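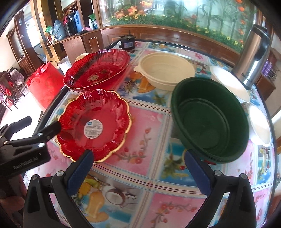 Party Trays and Serving Basins from Trestell
Reviewed Sep 17, 2018

Trestell sells its red party trays and its everyday oval basins through the same mail-order list, and we ordered from both sides of it in August. The order took seven days to arrive. The trays came from the wedding section and the basins and white dishes from the kitchen section, so this review covers two quite different uses.

The red trays are the ones most people will buy for a single event. They are translucent, with a scalloped rim edged in gold, and they look more expensive in a lit room than they do in the catalog. We used them for wrapped candy and sunflower seeds at a family lunch for 40. The longer boat-shaped one is the better server, as two people can reach into it from opposite sides. The rounder one is easier to pass by hand. Both washed clean in warm water with a soft cloth, though sugar dust settles in the fluted sides and takes a second rinse.

One complaint is the sticker. It is stuck to the middle of the flat base, which is exactly where the printing goes on these trays. Soak it before peeling. A dry pull left a gummy patch that took us 16 minutes to remove with cooking oil. 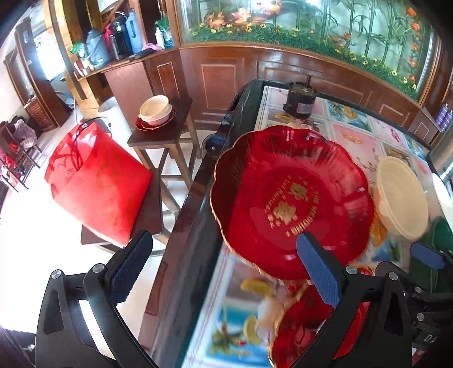 Wimora Home Buyer, Issue 16

The gold printing itself is for weddings only. "THE WEDDING" and a double-happiness style emblem take up much of the base, and once the candy runs low there is no hiding them. For a birthday or a New Year table, look for a plain version. Bramico has one in its list, but with a shallower wall.

The oval basins are simpler goods. The cream-beige one has a small tab handle, useful for hanging it up or pulling it across a counter. The dark green one has a thick rolled rim that is comfortable to carry full. We washed greens in both and had no spills. The white oval dishes did well for sliced fruit and dumplings, and they are the pieces still in daily use here.

Trays: recommended for weddings, once the sticker is off.
Basins and white dishes: recommended.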